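Bivach Hotel switches to all-white duvets, keeps mahogany headboards

Room refit at Madthorpe property replaces layered bedding; furniture and lamps stay

The Bivach Hotel in Madthorpe has finished replacing the bedding in its guest rooms, ending the use of blankets and quilted bedspreads that had been in place since the building's last refit. Each bed now carries a white duvet over a fitted bottom sheet, with white pillowcases. The last rooms were changed over in May.

The order covered 1760 pieces, counting duvets, duvet covers, sheets and pillowcases. Laundry is handled under contract by Pylypenko, which also washed the old stock and is taking the retired bedspreads for resale or rag. The hotel did not give the price of the contract.

The dark mahogany headboards, the nightstands and the pleated-shade table lamps were kept. The hotel had considered upholstered headboards but dropped the plan after a survey of the existing pieces found most of them sound.

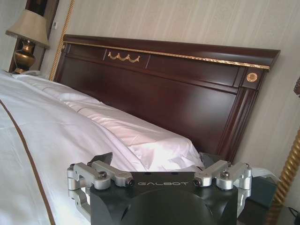
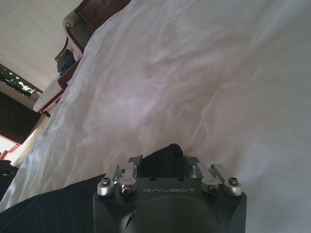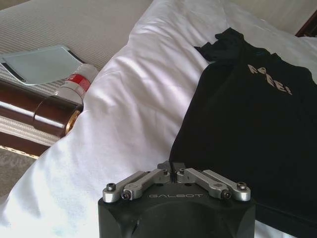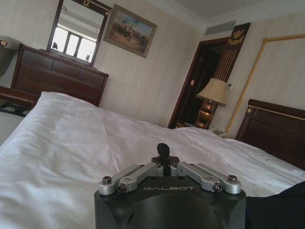

White bedding in a guest room at the Bivach.

Grarkix Lodging Trade News, Madthorpe
By the furnishings desk

Under the old arrangement a bed was made with a bottom sheet, a top sheet, a wool-blend blanket and a quilted spread. The sheets were washed after every stay. The blanket and spread went out on a longer cycle, which varied by floor and was recorded by hand on a card in the linen room. The hotel said the cards were often incomplete and that it could not always state when a given spread had last been cleaned.

The new covers close with buttons at the foot and are removed and washed after each departure, together with the bottom sheet and pillowcases. The duvet insert is sent out at set intervals and whenever it is marked. Each insert has a sewn-in tag that is scanned when it leaves the building and again when it returns.

Pylypenko said the all-white stock can be washed as one load type, at one temperature, with one detergent program. The old spreads had to be separated by color and dried at a lower setting to protect the quilting. The firm has moved the Bivach work to its larger washers as a result. Collections are now made at 8 in the morning, with clean stock returned on the same truck.

Wrinkling was the main complaint during the trial. Cotton covers come out of the bag with fold lines, and a duvet that has been shaken into its cover does not lie flat in the way a tight spread does. The hotel tried pressing the covers on a flatwork ironer and then folding them in thirds, which reduced the creases across the middle of the bed but left a line down each side. It later settled on a looser fold and a light pull from the foot corners once the cover is on. Housekeeping supervisors have been told to accept soft creases and to reject only covers that are twisted inside or bunched at one end.

A second point was how to treat a bed during a stay. With the spread, staff would pull the top layer straight and tuck it in. A duvet takes less time to straighten but shows any disturbance, and guests tend to use the bed as a place to set down clothing. The housekeeping sheet now covers this in a short paragraph. A garment lying flat on the bed, such as a T-shirt, may be lifted, folded once and placed on a chair while the bed is made, then returned to the foot of the bed. Clothing that is tangled in the covers is to be drawn out by hand and never shaken free, as small items have gone to the laundry that way. Dark clothing is easy to find against a white cover. White undershirts and socks are not, and the sheet asks staff to run a hand along the inside of each cover before it goes in the bag.

Returned items were tracked for the length of the trial. Pylypenko sent back 11 pieces of guest clothing found in the wash, most of them socks and pillow-sized items such as scarves. All were from departures, where the bed is stripped completely.

The decision to keep the headboards shaped the rest of the work. They are finished in a polished reddish-brown and have recessed panels below a projecting crown molding. A thin gold strip runs under the molding, with a gold swag ornament at the center. The ornaments are fixed separately from the wood. On a number of beds they had worked loose, and the hotel had them taken off, cleaned and reset before the new bedding went on. Scratches in the panels were filled and touched in with colored wax. No headboard was stripped or refinished in full.

Cleaning instructions for the wood are brief. The molding is to be dusted with a dry cloth, top edge first, before the bed is made, so that dust falls on linen that is about to be removed. Spray polish is not allowed near the gold trim, where it had left a dull film in earlier years. The panels are wiped with a damp cloth and then dried.

Lamp shades were a smaller item. The pleated fabric holds dust in the folds, and cleaning with a damp cloth had caused water marks on several shades. Staff now use a soft brush, working from top to bottom along each pleat. Shades that could not be recovered were replaced from stock held in the basement, so there is some difference in tone between rooms. The hotel said it would not buy new shades until the present stock is used up.

Telephones stay on the nightstands. An earlier proposal to remove them was withdrawn, in part for emergency calling and in part because the outlets behind the nightstands would have needed cover plates and paint. The cream wallpaper was also left in place, and seams that had lifted were glued down.

The changeover was carried out one corridor at a time, with rooms held out of sale for a single night. Crews stripped the old bedding in the morning, checked the mattress and headboard, and made the bed with new stock in the afternoon. Mattresses found to be below standard were listed for replacement but were not changed as part of the job. The hotel expects to take that up as a separate purchase in the next budget year.

Storage was the remaining difficulty. Duvets take up more shelf space than folded blankets, and the linen rooms on the upper floors were built with narrow shelving. The hotel removed every second shelf and now keeps spare inserts in compression bags, with a limit on how long a bag may stay sealed. A reserve of 700 pieces is held at Pylypenko's own warehouse and can be called in with one day's notice.

Blankets have not gone completely. Each floor keeps a small stock for guests who ask for one, along with foam pillows and a lighter duvet for the summer months. Requests are taken by the front desk until midnight. The wool-blend blankets from the old sets were not kept for this purpose. The hotel bought plain fleece throws that can be washed with the towels.

Pylypenko will report on wear after the first full season. The items to be checked are button loss, graying of the cotton, and thinning at the corners where the covers are pulled. Pillowcases are expected to wear out first and are being ordered at a higher rate than the covers. The retired bedspreads are being sorted at the Pylypenko plant, and those in usable condition will be offered to other lodging businesses in the Madthorpe area before any are sold for rag.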